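Recording Good Two-Arm Demonstrations: Handing Over and Sorting Phones

If you've got a two-arm setup on a rail and a learning system that's hungry for examples, phones are a fantastic first subject. They're flat, they're slippery, they come in slightly different sizes, and they force both arms to do real work. I've been recording sessions like this for the Wekwood project and I still get a kick out of it every time an operator nails a clean handover on the first try!

This page covers how we plan a session, how we record it, and what we throw out. It assumes your arms are already calibrated and you can drive them both by hand. If you're still wiring things up, start with Rukhsana Ghauri's setup page and come back.

What you need

Two arms with parallel grippers, a camera on each wrist, and one fixed camera that sees the whole workspace.
A handful of phones, powered off. Mix the colors and the finishes.
Recording software that saves every camera and both arms' joint positions on one clock. We use Gusis.
A text file open on a second screen for notes. Paper works too.

Step 1: Write the task in one sentence

Ours reads: "Pick up a phone with one arm, pass it to the other, and lay it flat on the floor of the workspace." Read it out loud before you start. If two operators would do different things after hearing it, fix the sentence. We lost a whole Wednesday to the word "place," which one of us took to mean face up and the other took to mean anywhere at all.

Step 2: Lay out the phones

Change the layout before every episode. Turn one face down, angle another, slide two close together so the gripper has to work its way in. The messy starts are the ones you'll be happiest to have later on. Keep everything inside the reach of both arms, and check the fixed view to make sure no phone starts out hidden behind a wrist.

Step 3: Warm up off the record

Do five practice runs without saving anything. Your hands need it! The first few grasps of a morning are always jerky, and the model will happily learn the jerks.

Step 4: Record

Start with both arms in the home pose and the fingers open. Press record, wait one beat, then go.

Grip the phone near an edge and lift it clear before you turn it. Bring the second gripper in slowly, and aim for a part of the phone the first one isn't using. Close the second gripper, pause, then open the first. That pause matters a lot. Without it, the "both holding" part of the task is only a few samples long and the policy tends to rush straight through it.

Lay the phone down, open up, and return to home. Stop the recording only after both arms are still.

Our target for a session is 85 episodes, and we split that between 2 operators. Nilmini Uddin likes to swap over partway through each batch, and I've come around to her way of doing it. You get two driving styles over the same layouts, and everybody's wrists are much happier.

Step 5: Label right away

Give each episode one of three tags while it's fresh: clean, recovered, or scrap. "Recovered" means something slipped and you fixed it on the same take. Keep those! They're gold, as long as the fix is calm and the ending is good. Scrap covers bumps between the arms, phones pushed out of reach, and any take where a camera dropped out.

Step 6: Review both kinds of view

Play back the fixed view first for the overall motion, then the wrist view for the grasp. A take can look lovely from the side and turn out to have a fingertip barely hanging on. Watch how the object is tilted between the fingers, and whether the other arm stays easy to make out behind it.

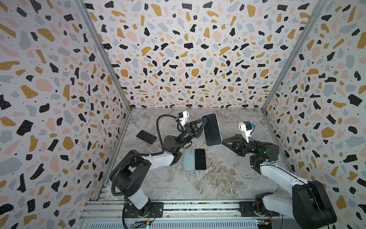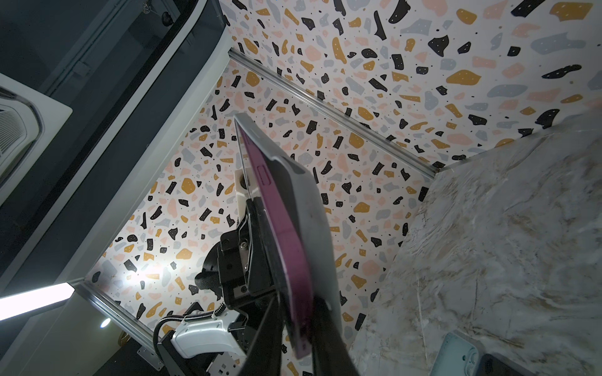
Fixed view first, then a view from the gripper, both from the same workspace.

How many episodes do I need before I try training?

We ran our first training pass with 64 clean episodes, and that was enough to show whether the cameras, the clock, and the task sentence were in good shape. Treat that first pass as a check on your recordings. Look at where the policy hesitates, record more layouts like those, and train again.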